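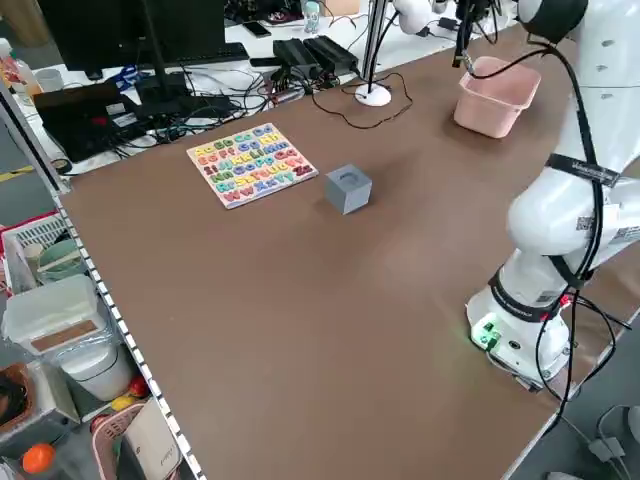 Seit Januar arbeite ich bei Mamby nicht mehr am Packtisch, sondern an den Armen. Wir stellen Spielwaren und Haushaltssachen zu Sets zusammen, früher alles von Hand, inzwischen wird ein Teil davon auf Roboter umgestellt. Meine Aufgabe ist es, neue Artikel einzulernen. Dafür nehmen wir einfache Dinge: die Alphabettafel mit den bunten Buchstaben, einen grauen Würfel, den rosa Korb hinten auf dem Tisch. Ein neuer Artikel braucht bei uns 100 Durchläufe, bevor er in die Halle darf.

Am Packtisch habe ich früher 380 Sets pro Schicht geschafft. Diese Zahl fragt mich jetzt keiner mehr. Gefragt wird, bei welchem Artikel es hakt und warum. Das muss ich aufschreiben, und damit hatte ich anfangs mehr Mühe als mit der Technik. Dass eine Tafel schräg liegt, hätte ich früher im Vorbeigehen korrigiert. Jetzt lasse ich sie so liegen und notiere es.
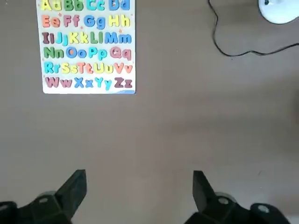 Was sich für uns geändert hat

Wir waren sieben am Packtisch. Vier packen weiter, zwei sind in den Wareneingang gewechselt, ich bin bei den Armen. Entlassen wurde niemand, aber zwei befristete Stellen für die Saison wurden nicht mehr ausgeschrieben. Das gehört auch dazu.

Körperlich ist es leichter. Ich hebe weniger, und die Schulter ist ruhiger. Dafür bin ich abends müde im Kopf. Viel Zeit geht für Griffe drauf. Eine Box mit Henkel am Deckel nimmt man von oben, das klingt banal, muss aber für jede Boxgröße neu eingestellt werden. 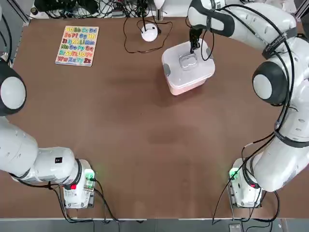
Geld war natürlich auch ein Thema. Für die Einarbeitung gab es einmalig 600 Euro, der Stundenlohn ist gleich geblieben. Im Sommer soll neu verhandelt werden. Ich finde, wer die Arme betreut, gehört in eine andere Lohngruppe, und das habe ich so auch gesagt.

Die Kollegen am Packtisch kommen ab und zu herüber und fragen, welcher Artikel als Nächstes dran ist. Ich sage es ihnen, wenn ich es weiß. Meistens erfahre ich es selbst erst am Morgen.

Weitere Beiträge

Schichtplan bei Mamby: was sich ab Januar ändert
Umzug des Lagers Vovitlow
Plulelum, unser neues Lagerprogramm
Zwei Jahre Spätschicht

Kontakt | © Packtischnotizen | Nach oben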